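Odance Community Forum > Manipulation Research > Methods and Results

Thread: Hand-held demonstrations for soft items – results from the May round 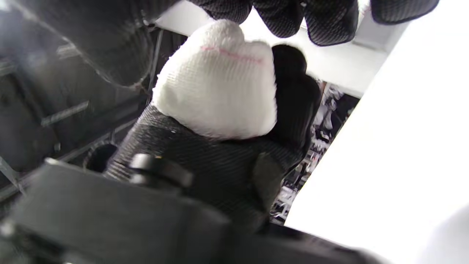
Opening post

Posted by: wodero_lab
Group: Project staff

The Wodero group has completed its May round of work on grasping soft, knitted items, and we should like to invite comment before the written report is finished.

The method is simple to state. A person carries the gripper by hand and performs the task, while the camera on the tool records each grasp. A policy is then trained on those recordings and run on an arm fitted with the same fingers. No arm is used during collection.

We compared two training sets. The first held 300 demonstrations, all by one experienced operator. The second held 800, by a mixed group of operators with little practice. Both policies were then given the same 130 trials on the arm, with items dropped on the work surface in no set position.

The smaller set gave the better policy. The difference was clearest on items that had folded over on themselves, where the policy trained on the larger set often closed on the top layer only and let the rest slide out. We are inclined to conclude that, for soft goods, a steady manner of grasping matters more than the number of recordings.

Comments on the method are welcome.

Reply 1

Posted by: holtville_bench
Group: Member

Thank you for sharing this. I do not think the conclusion follows from the comparison as described. Two things were changed at once: the size of the set and the people who made it. If the 800 demonstrations had been cut down to 300 at random and the policy trained again, you would be able to say something about the operators. At present you cannot.

I would also ask how a successful trial was defined. Lifting a knitted item clear of the surface is a much easier test than placing it where it is meant to go.

Reply 2

Posted by: Marcelino Benítez
Group: Member

I agree with the first point above and disagree, in part, with the second. A lift is a fair measure if the question is about the grasp. Placing brings in errors of arm movement that have little to do with how the fingers met the cloth.

My own concern is the view from the tool. White knit under bright light loses most of its detail, and much of what remains is in the shaded lower edge, close to the fingers. A policy may be learning from that narrow strip. Did the group try any change to the exposure, or any darker fabric?

Reply 3

Posted by: wodero_lab
Group: Project staff

We are grateful for both replies.

On the size of the set: the criticism is accepted. A random cut of the larger set to 300 will be trained and put through the same trials, and the wording of our conclusion will be held back until then.

On success: a trial was counted when the item was lifted and held until the arm came to rest. Placing was not scored.

On exposure: it was fixed for the whole round, for collection and trials alike. Darker fabrics were left out of this round. We accept that the result should be stated for pale items only.

Reply 4

Posted by: su_methods
Group: Member

May I offer a word in defence of the larger set? Unpractised operators fumble, let go and try again. Those recordings look poor, yet they show the policy how to recover from a bad first contact. With a single skilled operator there may be hardly any such cases. I would want to see the trials split by whether the first closing failed before anyone discards the 800.

Reply 5

Posted by: holtville_bench
Group: Member

That is a reasonable request, although I doubt that recovery can be learnt from recordings in which the second attempt is as careless as the first. I have seen policies pick up the fumble and nothing else.

Reply 6

Posted by: wodero_lab
Group: Project staff

The trial logs do note a failed first closing, so the split can be made without new work on the arm. It will be posted in this thread together with the random cut.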